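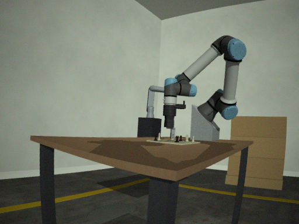
How to Build a Timeline for Your Favorite Sci-Fi Series

If you've ever finished a long space series and tried to tell a friend what order everything happens in, you know the feeling. You start out fine, then you hit the first flashback, then there's the prequel comic, and five minutes in you're drawing arrows on a napkin. I love that feeling! I love it so much that I spent most of a winter making a full timeline for Mekidetti, all 40 episodes plus the tie-in books, and I've been pushing everyone I know to try it with a series of their own.

I'm using Mekidetti for the examples because it's the one I know by heart, but the steps work for anything with spaceships, time skips and a writer who enjoys messing with you. I've kept the spoilers to the first season.

What you'll need

A spreadsheet. Any program will do.
A notebook for the couch, so you aren't pausing to type every two minutes.
The series itself, in whatever form you own or stream it.
Patience with yourself, especially in the middle.

Step 1: Decide what counts

Do this before you watch a single minute. Are the novels in? The comics? That one animated short that came with the soundtrack? There's no wrong answer, but you need an answer, and you should write it at the top of your spreadsheet where you'll see it.

For Mekidetti I took the show, the four novels and the comic about the siege of Ayele. I left out the mobile game. It has some wonderful scenes set in the lower docks, but it puts the siege in summer and the show is full of snow, and I'd already had that argument with myself twice.

Step 2: Pick your year zero

Every timeline needs an anchor, one event that everything else is measured from. Pick something that characters mention a lot. A battle is great, and so is a coronation or a ship launch. Don't use the first episode just because it's the first episode. Characters never say "three years before the pilot."

My anchor is the fall of Dedwood, the mining moon. Everybody on the show talks about it. In the first season alone we hear "since Dedwood," "the winter before Dedwood" and "I was ten when Dedwood burned," and each of those is a little gift. Once I had my anchor, half of season one dropped into place in a single evening.

Step 3: Set up your columns

Keep it simple. I use six:

Event
Date (measured from year zero)
Where it happens
Source (episode, chapter or issue)
How we know
Confidence

That fifth column is the one people skip, and it's the one you'll thank yourself for. Write down the exact line of dialogue or the thing on screen that gives you the date. Six weeks later you will have no memory of why you put the Stumville election in year 4, and there it'll be, in your own words: "Pilot's brother says he voted in it, he'd have to be 18."

(Yes, there's a place called Stumville on a planet with two suns and a talking parliament. It's one of my favorite things about the show.)

For confidence I use three words: stated, worked out, guess. You can color-code them if you like. I did, and it's very pretty.

Step 4: First pass, no pausing

Watch or read straight through and only jot down what jumps out. Ages, seasons, anniversaries, "last time we were here." Put the episode number next to each note and keep moving. You'll miss things, and that's fine, you're coming back.

I like to do two episodes on a Sunday and type up my notes right after, while I can still read my handwriting. Long sessions are fun, but my notes from the end of a long session mostly say things like "HER MOTHER???"

Step 5: Second pass, with the pause button

Now slow down. Look at the background. Newspapers, ship logs, gravestones and wall calendars are all good, and so are uniforms. In Mekidetti the fleet changes its collar badges after the siege, so any flashback with the old badge has to come before it. I placed three scenes that way that I'd been stuck on for weeks.

Haircuts are less reliable. I've been burned by haircuts.

Step 6: Deal with contradictions

You will find some. In the second novel a character is said to have served 40 years on the same freighter, and in the show he's clearly in his fifties and didn't leave home until after school. It doesn't fit, and no amount of squinting makes it fit.

Keep both versions. Put each one on its own row, with its source, and mark the one you're going with. If you delete the loser, you'll just find it again on your next rewatch and do all the work over. My own rule is that the show beats the books, and a later episode beats an earlier one -- unless the earlier one had it painted on the side of a ship.

Step 7: Write the short version

When the spreadsheet is full, write the whole thing out as plain text in 500 words. It's hard! Mine came in at 1,000 the first time and I had to cut an entire royal wedding. But a short version is the part you can hand to a friend who's just starting, and it shows you where the gaps are. If you can't get from one sentence to the next without waving your arms, go back and look at those rows again.

A few extra tips

Save a copy before every big change. I once sorted a single column without the others and sent the whole fleet to the wrong century.

Leave blank rows between eras. You'll need them when a new season lands.

If the series uses its own calendar, keep its month names in the date column and don't convert them. I turned the Ayele harvest month into April early on and spent ages undoing it.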